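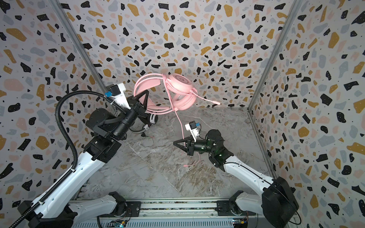
Stovell Trail Run: Frequently Asked Questions

Last updated 7 January 2019

When is the run?

The last Sunday in March. The 50K starts at 6 a.m., the 25K at 8 a.m. and the 10K at 9 a.m. All three start and finish at the Stovell recreation reserve.

How many places are there?

The 50K is capped at 198 runners. This is a condition of our permit and we can't go over it. The 25K and 10K have separate limits, which are shown on the entry page.

Do I need to qualify for the 50K?

No, but you should have finished a marathon or a trail race of similar length in the past two years. We ask for the name of the race on the entry form. If you haven't done one, email us before you enter and tell us what training you have been doing.

How hilly is the course?

The 50K has 1,242 metres of climbing. Most of it comes in the first half, on the fire road up to the Zondon lookout and the single track behind it. The 25K uses the lower part of the same loop and is a fair bit easier. The 10K is mostly flat.

Can I listen to music while I run?

Music is allowed in the 25K and 10K, provided you can still hear marshals and other runners. It is not allowed in the 50K before the Zondon aid station, as the single track is narrow and faster runners need to get past. Please use one small earbud and leave the other ear free. Over-ear sets are not permitted in any event, and that includes the sort in the photo, with a headband, big round cups and a cable ending in two plugs. Bone conduction sets are fine. If a marshal asks you to take your earbud out, take it out.

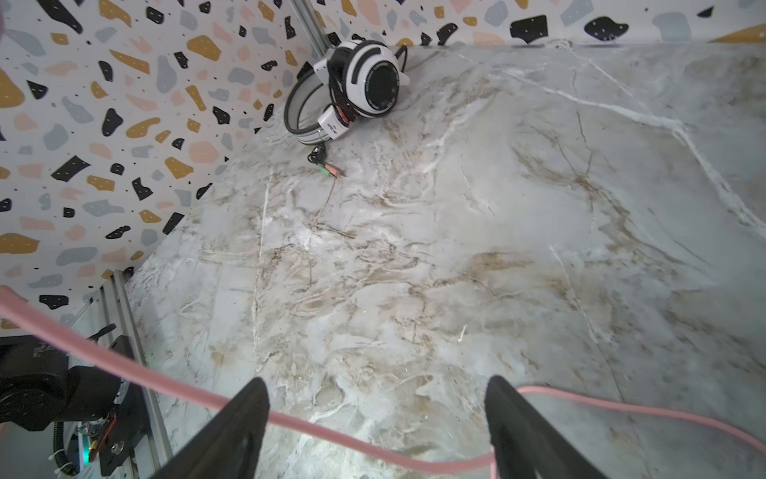 What gear do I have to carry?

50K runners must carry a rain jacket with a hood, a space blanket, a whistle, a compression bandage, a charged phone and at least one litre of water. We check gear at the start and may check it again at Zondon. 25K runners need the jacket, phone and water. There is no compulsory gear for the 10K.

What is at the aid stations?

Water, electrolyte drink, fruit, chips and lollies. Zondon also has soup and boiled potatoes. We don't supply cups, so bring your own. If you have allergies, please carry your own food.

Can I leave a drop bag?

Yes, 50K only. Bags go to Zondon and come back to the finish by mid-afternoon. Label yours with your race number. No glass, please.

Is there a cut-off?

You must leave Zondon by 11 a.m. and finish by 3 p.m. Runners who miss the first cut-off will be driven back to the reserve.

How does the timing work?

Your bib has a Usix chip on the back. Don't fold it, and wear it on your front. Results go up on the Usix site the same evening.

Can I get a refund?

We refund 70 per cent of your entry fee up to four weeks before race day. After that there are no refunds, but you can transfer your entry to another runner until the Wednesday before.

I lost something at the last run. Do you still have it?

Possibly. Unclaimed items are kept at the Đặng bakery on the main street until the end of the season. Email us a description first so we can check.

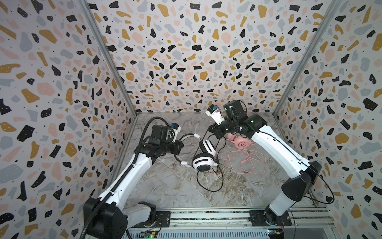

Headphones: please leave them at home on race day.

Can I bring my dog?

Dogs are welcome at the reserve on a lead. They are not allowed on the course.

Where do I park?

On the oval, from 5 a.m. Enter by the bottom gate. The top gate is for emergency vehicles only.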